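Zillard hand vs. Prirkik hand on small pegs
Bench Talk > Hands and grippers
11 replies, showing the first page

torquewrench_amy
Posted June 16, 2026
OK, I finally got bench time with the two Zillard hands and I am having way too much fun! Background for anyone who missed my December thread: we were running the Prirkik three-finger on pegboard tasks, and it was great on anything chunky and miserable on the little stuff. The Zillards have proper jointed fingers, so I went straight to the small parts.

Setup is two arms, one hand on each, teleoperated through the Skultovico controller. The board is the white one with the outlines printed on it and the blue pieces that go with them. I've been working left-handed for most of it and parking the right hand open over the far side of the board so it stays out of my way.

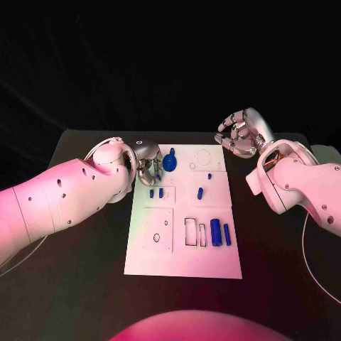
mbeckett: How are you getting the fingertips that close to the board without the knuckles hitting first? With ours the curl brings the middle joints down before the tips ever meet, and I end up shoving the piece away.

torquewrench_amy
Wrist angle, mostly. I come in with the fingers pointing down and curl late. If you start the curl on approach you get exactly what you're describing. Also drop the finger speed — I went from 900 to 600 on the controller's scale and it stopped flinging pegs at me.

gantry_goblin
I'll be the grump. A parallel jaw gripper does pegs faster than either of these and costs a fraction as much. Why five times the joints to pinch a cylinder?

torquewrench_amy
For pegs only, sure, use the jaw! But the same board has the round blue piece and the big cylinder, and I'd love one hand that does the lot without a tool change. That's the whole appeal for me.

gantry_goblin
Fine, but then post times. "Fun" isn't a number.

Orla Costello
Amy, what grip force limit are you using? I ran the Prirkik at 800 and it held the thin pegs fine once I put softer pads on the tips. I don't think the comparison is fair with the stock pads, they're like glass.

torquewrench_amy
Stock pads, guilty. I didn't know anyone had swapped them! Which ones did you use?

Orla Costello
The gray ones from Ó Flaithearta. You have to trim them a bit at the edge or they catch when the fingers close.

mbeckett
Tried the late curl this afternoon. Much better — 2 misses on the thin cylinder and the rest went in. Still can't do the upright ones when they're side by side, I keep nudging the neighbor.

torquewrench_amy
Yes!! Side by side is the hard one for me too. Try coming in from the outside and pinching across the pair's line. I'll order the pads and rerun both hands with a stopwatch so goblin can sleep.

gantry_goblin
Include the jaw gripper or it doesn't count.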